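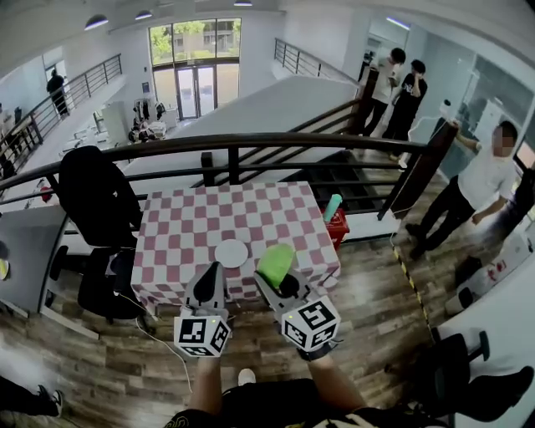 Ehsan Zamani

How to check your hand-held gripper demos before you train on them

I get more mail about this step than about anything else on this site, and I love talking about it, so let's do it properly this time. If you teach a robot by recording people with hand-held grippers, the part that decides whether your policy works is the hour after recording, when you go through the takes and throw some away. You don't need a robot for any of it!

I'm going to use our table-clearing set, which we call Barel. It has 679 takes. The tools are plain: a folder of recordings, a script that turns marker poses into a path for each hand (ours is called Gidey, but any tracker that writes out timestamps and poses will do), and a spreadsheet.

Step 1. Fix the clocks first

Every device has its own idea of what time it is. Before you look at a single path, line them up. At the start of each take, have the person snap both grippers shut twice, quickly. You get a sharp double bump in the jaw width for each hand, and you can see the same thing in the head video. Match the bumps and write the offset in your sheet.

If the offset drifts by more than 15 milliseconds between the first take and the last, redo the match for every take instead of using one number for the session. I skipped this on an early set and spent most of August blaming the network.

Step 2. Look for jumps in the path

Plot the position of each hand against time. A real hand makes smooth curves. When the tracker loses the marker cube, or flips to the wrong face of it, you get a spike or a sudden step, and once you've seen a few you'll spot them from across the room. I draw left in one color and right in another and flip through the plots 10 to a page - it goes fast and it's oddly fun.

Short gaps are fine. Fill them with a straight line if the hand was moving slowly. If the gap falls right when the jaws are closing on something, drop the take. Those few moments are what the policy has to learn, and a guessed path there does real damage.
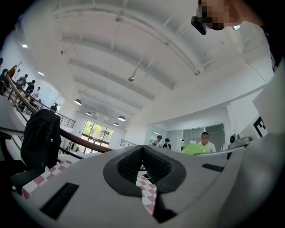

Step 3. Watch the gripper view at the moment of contact

You don't have to watch whole videos. Jump to the point where the jaw width stops shrinking and look at one second on either side. Ask whether the object is between the pads, and whether a robot with only this view could tell. If the person was steering by something only their own eyes could see, mark the take "head only" and keep it out of the wrist-camera training set.

Step 4. Train small, then decide

Pick 100 clean takes and train on those alone. Then train again on 100 picked at random from everything, same settings, same seed. On Barel the clean batch gave us steadier grasps and far fewer of those hesitating moves where the arm hovers and backs off. I was so happy with that result that I ran it again on Hatov, our older drawer set, and saw the same thing, though the gap was smaller.

Please do run the random batch too. It's tempting to skip it, and then you have no idea if your cleaning did anything.

A note on how strict to be: we ended up dropping over a quarter of the takes, mostly for Step 2. If you're dropping more than half, stop cleaning and go fix the recording setup. Check the lighting on the markers first, then the exposure.

Column names for the sheet, for those who asked: take, offset_ms, left_gap, right_gap, contact_ok, head_only, notes. Fill in notes even when the take is good.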